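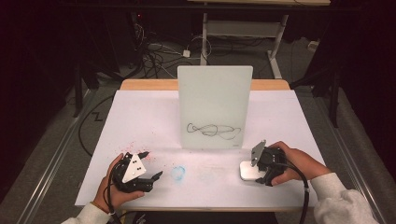 News > Lab Notes > March

Wiping a whiteboard is our favorite problem this spring – and we finally have a result to share! Kirsten Dufour and Ilari Kokkonen recorded 188 demonstrations with hand-held grippers, one in each hand, then trained the Catberg policy on them with no robot time at all. The new part is the loss, which gives extra weight to the moments when a tip touches something. On 19 scribbles it had never met, the policy cleared all but 2. The old version left marks on nearly every board. Ilari is writing up the method now, and folding cloth is next.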